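Keeping the Refrigerator Clean and Without Smell

I am writing these tips after many years of cleaning the kitchens of other people and also my own. In May I put the first version on this page, and several readers sent corrections, so I changed some parts.

Begin with the food. Take out everything and put it on the table, the things from one shelf together. Meat, fish and milk go into a cooler bag with ice packs. If you don't have such a bag, clean one shelf at a time and leave the rest inside with the door closed. It takes longer, but the milk stays cold.

Glass shelves must not go directly under hot water. They are cold and they can crack. I leave mine on a towel for 30 minutes and then wash them with warm water and a little dish soap. The plastic drawers can be washed at once. Dry them well, also in the corners, or the salad leaves will stick there and become brown.

For the inside walls I mix two spoons of baking soda in a quart of warm water. I don't use products with perfume inside, as butter takes the smell very easily. Wipe from the top to the bottom. At the back there is usually a small drain hole, and many people have never looked at it. If water collects under the drawers, this hole is probably blocked. Clean it with a cotton swab, or with a soft straw if the dirt is deeper. Never push a metal wire in it.

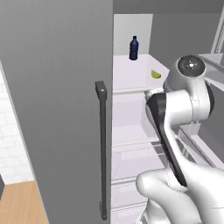

How often should I wash the rubber seal of the door?
Once a month is enough in most homes, with a soft cloth and soapy water. Open the folds with your finger and clean inside them, then dry the seal completely. If there are black spots, use an old toothbrush.

To check if the seal is still good, close the door on a sheet of paper and pull. The paper should resist. Try this in several places, especially the lower corners. When my seal became loose on one side, Stavros Dimitriou from the repair shop in Nurnetbridge told me to warm it with a hair dryer on low heat and to press it back in shape with my fingers. It held for two more winters. After that I bought a new one and paid 48 dollars, with the delivery.

The handle is the part we touch the most and wash the least. A damp cloth with dish soap is good for it every few days. Go also behind it and around the places where it is fixed, where grease from the cooking collects. Avoid rough sponges on a painted door. The scratches don't go away.

For smells, an open cup of baking soda on the middle shelf works for nearly 76 days in my kitchen. Dry coffee grounds help too, but then the ice cubes can taste of coffee, and my husband complained. Onions that are already cut should be in a glass jar with a lid. Plastic boxes keep the smell even after washing.

Before you put the food back, wipe the bottoms of the jars. Mustard and jam are the worst. I also write the opening date on the lids with a wax pencil, and it comes off later with a little oil.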